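Lista de revisión de la lavandería comunitaria - Edificio Skoltwood
27 March 2021. Revisa: Katalin Kiss

Antes de nada, gracias a todos los vecinos por dejarme pasar con tanta paciencia y hasta con café.

1. Extintor junto a la puerta: correcto. La etiqueta está al día hasta mayo.
2. Mangueras de entrada: correcto, aunque la de la lavadora 12 tiene un roce que me gustaría volver a mirar con calma.
3. Filtros de las secadoras: pendiente. Saqué bastante pelusa de la Derton, y ya sabéis lo que me preocupa a mí la pelusa.
4. Enchufes y tapas: falta una tapa detrás de la pila. Aviso 507, ya enviado.
5. Suelo y desagüe: correcto, drena bien.
6. Pasillo despejado: a medias. Os pido con todo el cariño que no dejéis la colada en el paso - una cesta en el suelo es un tropiezo seguro.
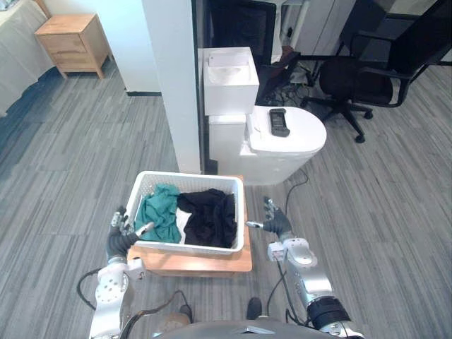 Punto 6. Cesta blanca con ropa, apoyada sobre madera clara.

7. Luz de emergencia: no enciende. Cambiar la batería.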